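To: Travetora laundry list
Date: 29 December 2020
Subject: Re: Ironing board used flat on a bed

> The Chauhan cover keeps sliding when the board is
> laid on a mattress with the legs folded. Is 50 cm of
> clear bedspread on each side enough, or should I go
> back to the floor?

50 cm is enough. I have used the bed since October. The board is a Henodard, 92 cm along the padded part.

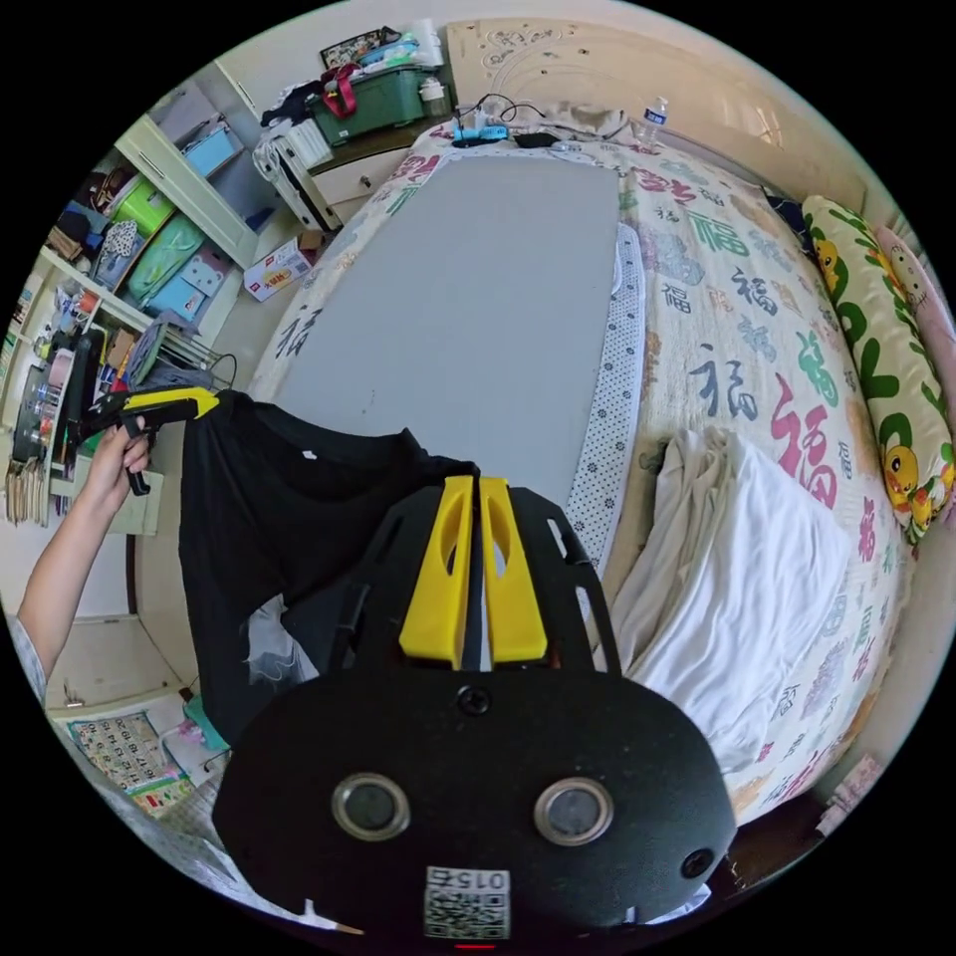

The sliding comes from the mattress, which dips under the elbow. Put the board across the middle of the bed and press straight down. A T-shirt goes on collar first.
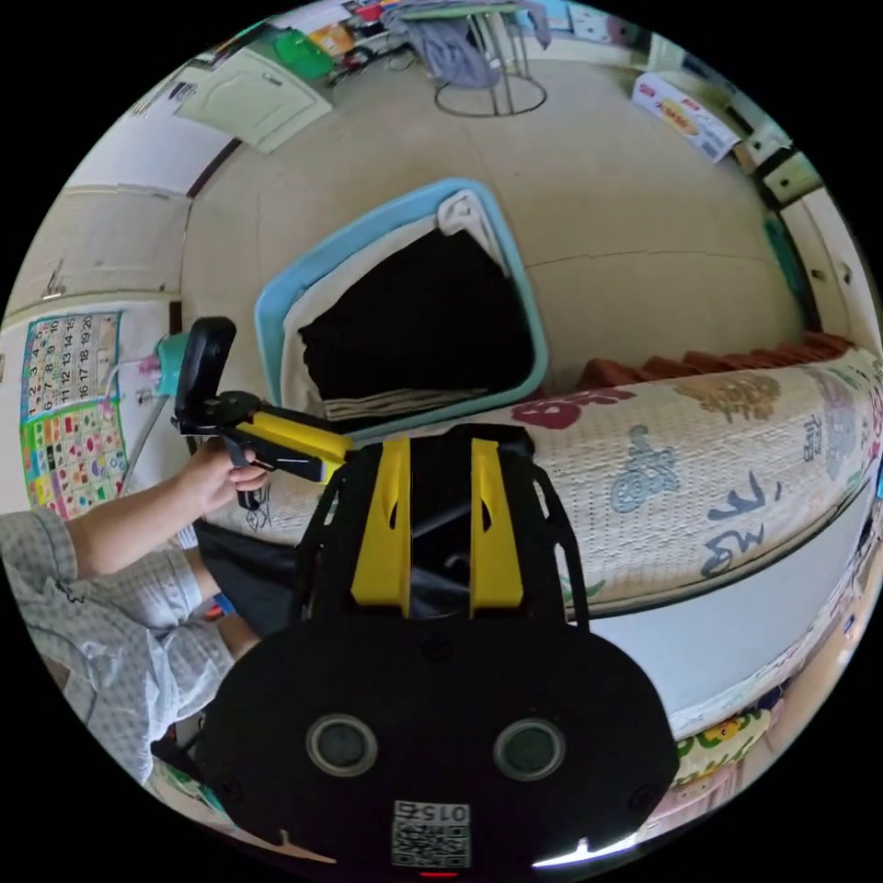
Sorting is a separate step, and I do it before the board comes out. Two loads are the limit per session. Dark items are folded on their own; the black garment in the light blue basket was done that way, with the white towel tucked in at the corner.
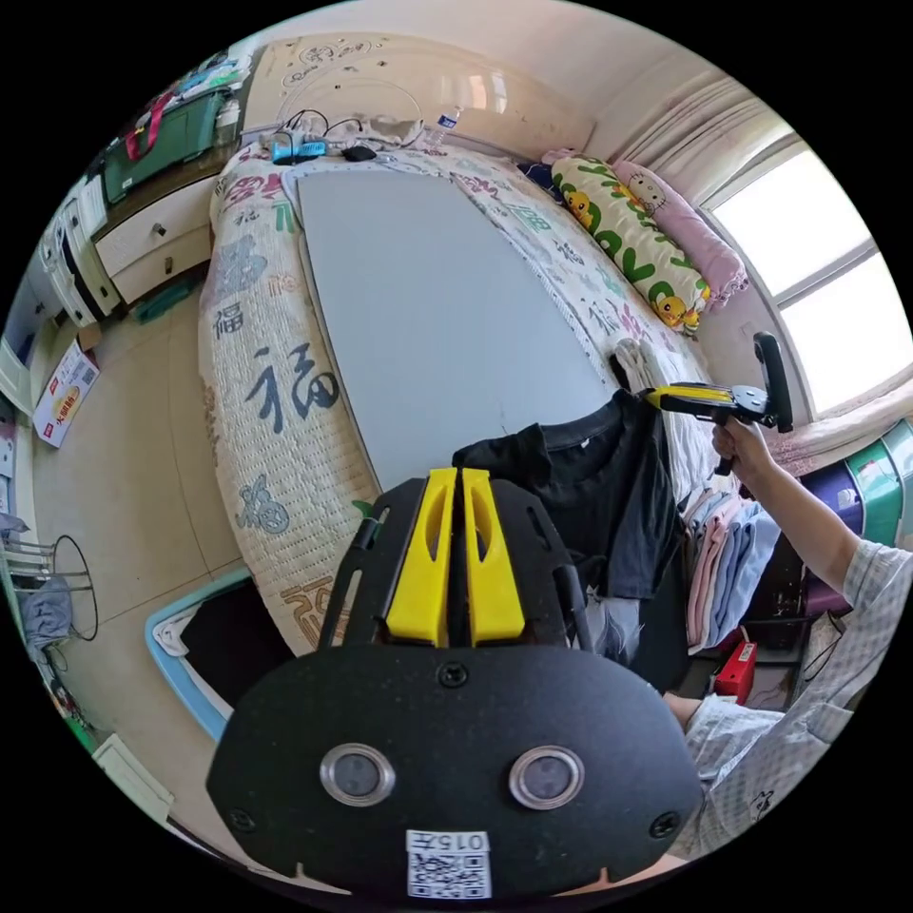 Board flat across the bed, black T-shirt over one corner.

Keep the cord on the headboard side. The Clidetti clips hold the cover at 2 points only, so check them between shirts. 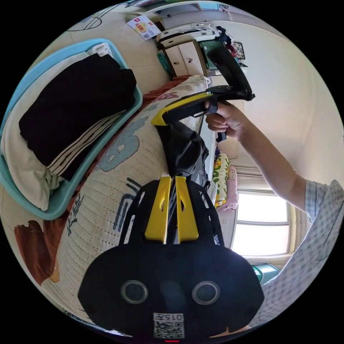 Folded items go back in the basket in the order they will be put away. Trousers go in last. The black pair with the white stripes is on top of a white cloth for that reason, and the basket can stay on the bed until the board is folded away.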